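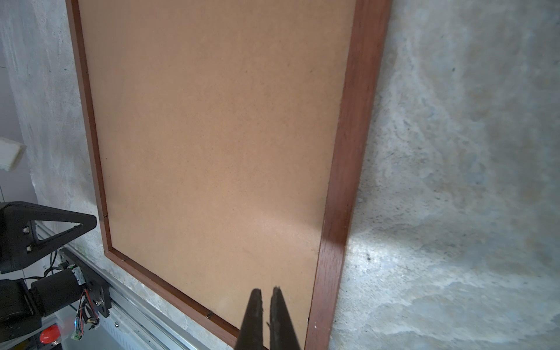 Changing the rebound drill

Over the winter I moved our under-16 side at Kinham from a straight 2-3 zone to man-to-man on the first pass. The first thing to suffer was defensive rebounding. In a zone the players have an area to cover. In man-to-man they have to find a body first, and ours were watching the ball.

The drill I settled on runs for 6 minutes at the start of each session. Three defenders, three attackers, shot from the wing. Defenders must make contact before they look up. An attacking rebound is worth 2 points, a defensive one nothing - the only way to stop the other side scoring is to clear the ball past the arc.

Against Solley in February we took 38 defensive rebounds, our best return of the season. The weak point is still the long miss from the corner, which drops beyond the box-out line. For that I now send the far guard to the elbow as the shot goes up, and leave the other one high for the outlet pass.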